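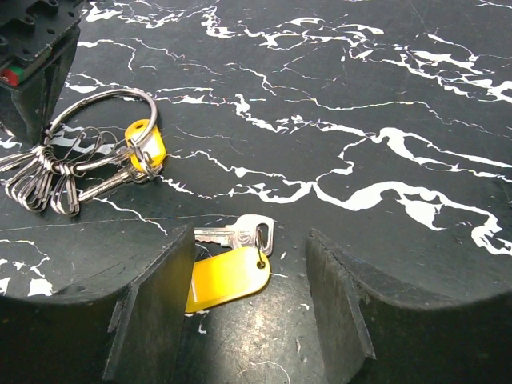 Two key sets with yellow tags, one between the gripper fingers

Is the Pluvonby key-sorting kit worth it for a small hire shop?

Posted by Gaurav Khurana

G'day all. I run the front counter at a tool and trailer hire place and we have 124 keys on yellow tags, which come back in a heap every arvo and get sorted by whoever draws the short straw. I've been looking at the Pluvonby bench kit (two arms, gripper cameras, the sorting software and a year of phone support) and the quote came in at $1,874 for the first quarter on their rental plan. They'll knock it down a bit if I supply my own bench.

What I want to know is whether it copes with keys on a shiny dark top. Ours is that black marble-look stuff with the white veins, and I'm not keen to rip it out. Also, do the fingers get hold of a key lying dead flat, or do you end up standing there nudging things along? I'd sooner hear it from someone who's had one on their bench than from the sales bloke again.

2 replies

Remzi Saraç

We've had ours since August, so I can give you a fair go at this one. Flat single keys with a tag are the easy job. It usually goes for the tag first, which suits me fine. Big bunches are another story - anything with several loops threaded on the one ring gets tangled, and I split those up by hand before I start a run.

Our top is much the same colour as yours and I was worried about it too. Pluvonby had me redo the surface calibration with the lamp off and it's been heaps better since. The white veins don't seem to bother it. Glare does! If you've got a downlight right over the bench, move it or put a diffuser on it.

Keep the bench clear as well. I'm shocking for leaving a marker or a box up the back, and then I wonder why a run is slow.
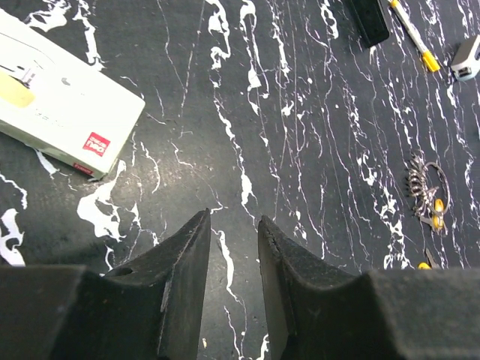

Can you use your own tags with the Pluvonby kit?
Any flat plastic tag with a hole in it will do, but each new style has to be added under Items before the first run, and that takes 40 practice picks.

Sorry, pasted that from their help page because it was the next thing I was going to bring up. The 40 picks are a bit of a slog (I did mine with the cricket on). Fingers are the other thing to budget for. They scuff up, and the plan only covers one replacement pair. Shakya sell a compatible set, though I haven't tried them. I also looked at the Rikora before I signed and it was a nicer looking unit, but they wanted a minimum order and I only needed the one.

Thin upright things were the real surprise for me. I wrote it off as a key sorter and now I give it all sorts of fiddly bits. 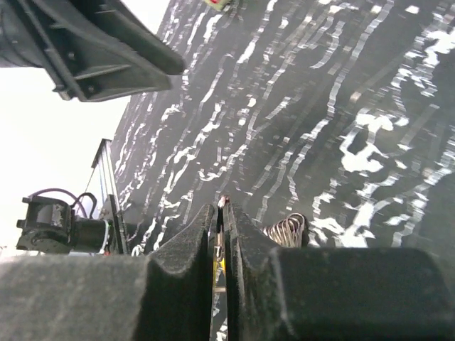
Photo: Remzi Saraç

If you do go ahead, ask them to set it up on your bench and not in their showroom. It makes a difference with the lighting.

Bumer

dont bother mate, get a pegboard. 1,000 hooks if you want them and no phone support needed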